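Workshop tips: sorting out which gripper you really need

Skip to tips | Parts bin | Ask Jennylyn

I've had three grippers on the bench since May and my partner would like the kitchen table back, so let's get this written up. Two are parallel jaws, one from Tedum and one from Orcombe, and the third is a soft three-finger thing Ravinder Bergeron lent me (thanks Ravinder, you'll get it back, promise!). Same little arm for all of them, same controller, same mug of cold tea beside it.

Start with the fingertips. Before you spend another 400 dollars on a fancier gripper, try new pads on the old one. I cut mine from the grey rubber of a worn-out bike tube and stuck them down with contact cement. Leave the glue overnight. The Tedum went from dropping every second glue stick to holding nearly all of them.

Turn the force down, then down again. Cardboard crushes before you hear it. My Orcombe was set at 934 on its own odd scale when it arrived, and I now run it at 112 for anything in a paper box.

Soft fingers love round things and hate flat ones. Lemons, lovely. A blister pack lying flat on a shelf, forget it, unless you can slide it to the edge first.

Mount the camera where it can see past the jaws. I had mine dead centre and the fingers blocked the lot. Tipping it a bit to the side fixed that, though I had to redo the calibration, and yes, I swore.

Practise on awkward stock. A row of tins tells you very little.
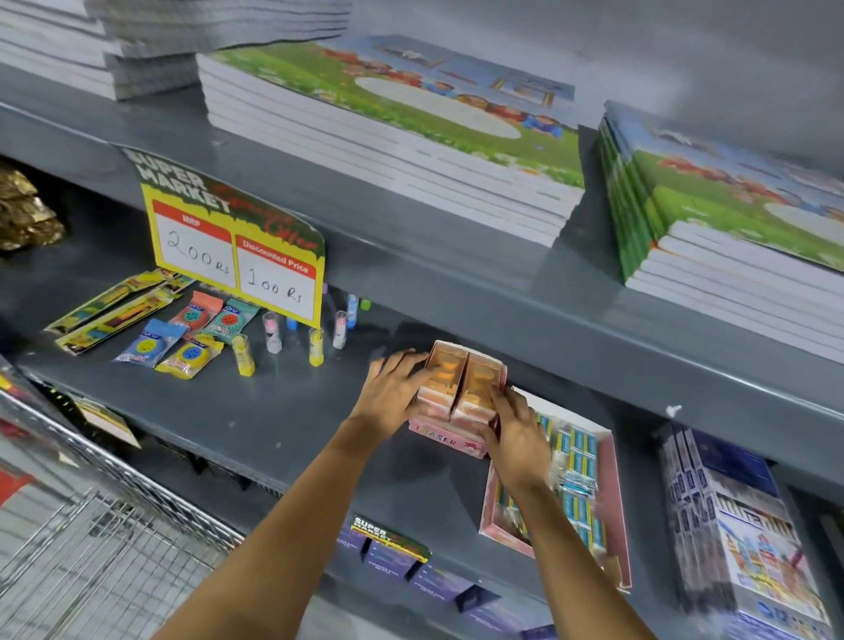 2 min read

An open box of little erasers is a rotten thing to pick up, and I mean that as a compliment. Two hands, one either side, and it's easy. With one set of jaws you get it by the side and the far end dips, so go for the middle divider if your fingers are slim enough. The Tedum's are. The Orcombe's need filing.

Last one: label your cables at both ends. Masking tape is fine.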